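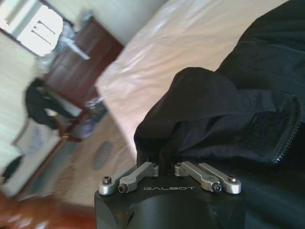
Work and Automation
Unit 6: Garments, guest rooms and residential care

Reading for this unit: the Trullent case, packet 2. Bring it to class. The discussion questions at the end of this handout are due before the September session.

1. Background

Trullent runs residential care homes and a small group of extended-stay guesthouses. Both kinds of site have the same daily job: someone goes into a bedroom, picks up clothing left on chairs and beds, sorts it, and either hangs it, folds it or sends it to the laundry. In the case this is called room turn. Room turn was done by room attendants, who also made beds and cleaned floors.

The company tried mobile robots with two-finger grippers for the clothing part of room turn only. The trial covered 948 rooms. Bed making and floors stayed with the attendants.

2. Why clothing is hard to automate

A box has the same shape every time it is picked up. A jacket does not. It folds over itself, hides its own collar and sleeves, and changes shape as soon as it is lifted. Things the packet lists as trouble spots:

Slick fabrics such as nylon, which slide out of a light grip.
Zippers and hook-and-loop patches, which catch on other cloth or on the gripper.
Dark clothing in a heap, where the camera has trouble telling one layer from the next.
Rooms that differ. A chair may be beside the bed one day and by the door the next. Rugs move.

Compare this with the Esteck parts warehouse in Unit 4. There the bins, shelves and lighting were changed to suit the machine. A bedroom belongs to the person sleeping in it, and Trullent could not rearrange it.

3. What changed in the job

Before the trial an attendant did a room from start to finish alone. During the trial the work was split. The robot went in first for clothing. The attendant followed, made the bed, did the floor, and dealt with whatever the robot had left or put in the wrong place.

Attendants at the James Street house reported these changes in the exit survey (packet 2, table 3):

Less bending and reaching.
More walking, as one attendant now covered 14 rooms on a shift where the old number was 10.
More waiting at doors.
New tasks: clearing a stopped robot, logging a failed pick, checking pockets. Pocket checks had always been done by hand as part of sorting. Nothing in the first version of the new procedure said who did them, and it was rewritten after two weeks.
Fewer conversations with residents. In the care homes attendants had used the sorting time to talk. Several wrote that they noticed changes in a resident's health from clothing: a coat worn indoors, buttons left undone, the same shirt several days running.

The last item is the one to think about. It was never in the job description, so it was not in the cost study either.

4. Pay and grading

The attendants' grade did not change at first. The added tasks were treated as minor. The union asked for a regrade on the grounds that clearing and logging were technical work. Trullent agreed to a one-time training payment and a review. The review was done by Troltance, an outside consultant, and recommended a new grade for attendants who had finished the robot course. Attendants who had not finished it stayed at the old grade and did the same rooms.

5. Terms to know

Task: one piece of work that can be named and timed.
Job: the set of tasks one person is paid to do.
Residual work: what is left for people after a task is automated.
Hidden work: work that is done but not recorded.

6. Discussion questions

Write one paragraph on each.

a) Which of the new tasks at Trullent are residual work? Which old ones were hidden work?
b) The packet puts the equipment cost at 4000 dollars per site per month. What would you need to know about staffing before you could say if that is high or low?
c) Should two people doing the same rooms be on different grades? Give the employer's argument and the union's.
d) A resident says no to having the robot in the room. Who should do the work, and how should it be counted in that attendant's shift?

Written answers go in the course box by Sat 13 March if you want comments back early.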